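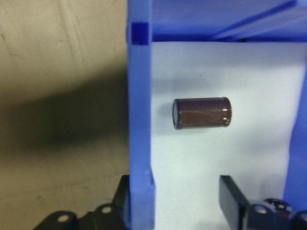 Njål Myklebust wrote to me that I should stop looking at the price of the arm and look at the price of everything which stands around it. He is right, and I wish I had read his mail before I made my first spreadsheet in February.

My first budget had 3 lines: two arms from Zimetti, two grippers, and installation. It looked very tidy. The budget I sent in at last has 16 lines, and some of them I am a little ashamed to have forgotten. The mounting plates, for example. The aluminium profile. The power supplies, and all the cable that has to go between the arms and the pendants. Wijaya, our supplier for the small things, gave one price for the whole package of plates and profile, and it was more than I had put aside for the installation.

Then there are the parts to practise with. We want to sort pushbuttons, switches and small capacitors from one bin to another, and for this you need a good stock of them. I ordered 300 pieces, mixed, from the Plallby outlet shop. Used ones are fine for this purpose, but ask for a list of what is in the box. Mine came without, and I lost an evening with sorting.
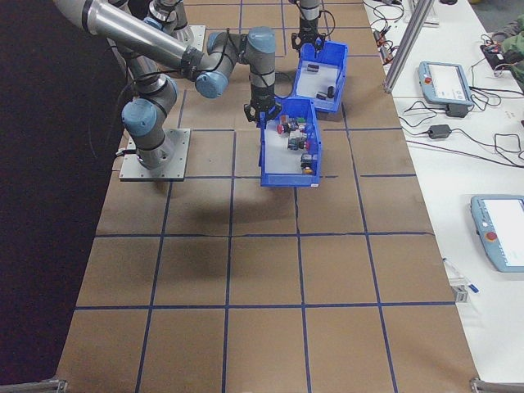

Should you buy two arms at once, or start with one? I would start with one, if the supplier will hold the price of the second for half a year. We bought both together for the discount, and the second one waited in its crate for several weeks while we learned to use the first.

The grippers were a more difficult choice. Claltora offers a model with longer fingers, and I had it in the plan for a long time. In the end I took the simple two-finger type and put the difference on a line called "fingers and inserts". I believe you will need such a line too – small parts need a finger shape that you can't know before you have tried. 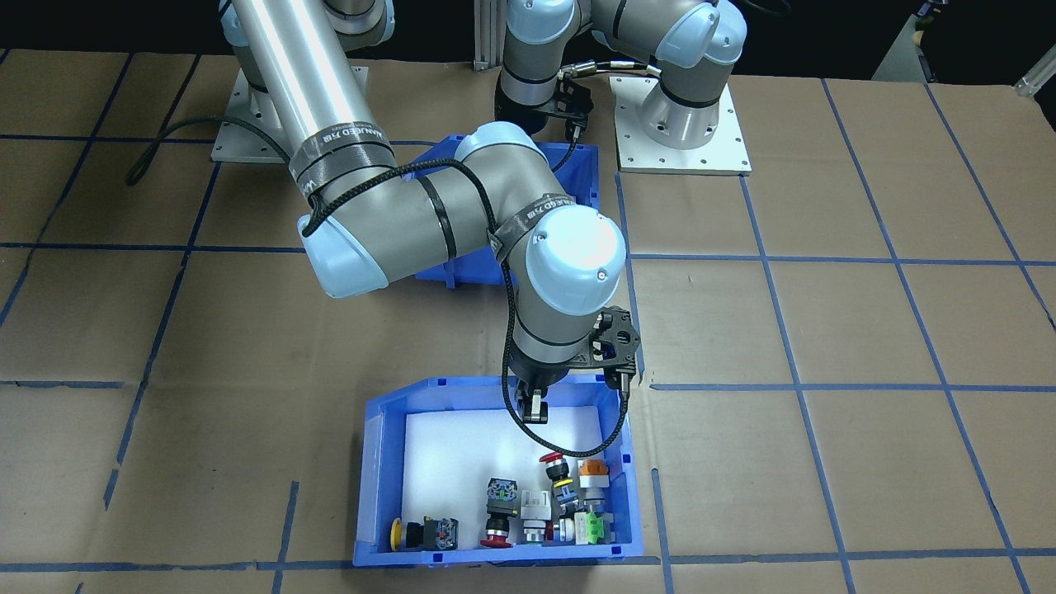 For the bins and the table covering I had set aside some 80 euros, and this was enough. Paper and tape are cheap, so I buy them double and don't discuss it with anyone.

What I still have not solved is the yearly service. Zimetti wants a contract for both arms, and I would prefer to pay for each visit. If you have made such a comparison for a small workshop, please write to me, also if your numbers are old.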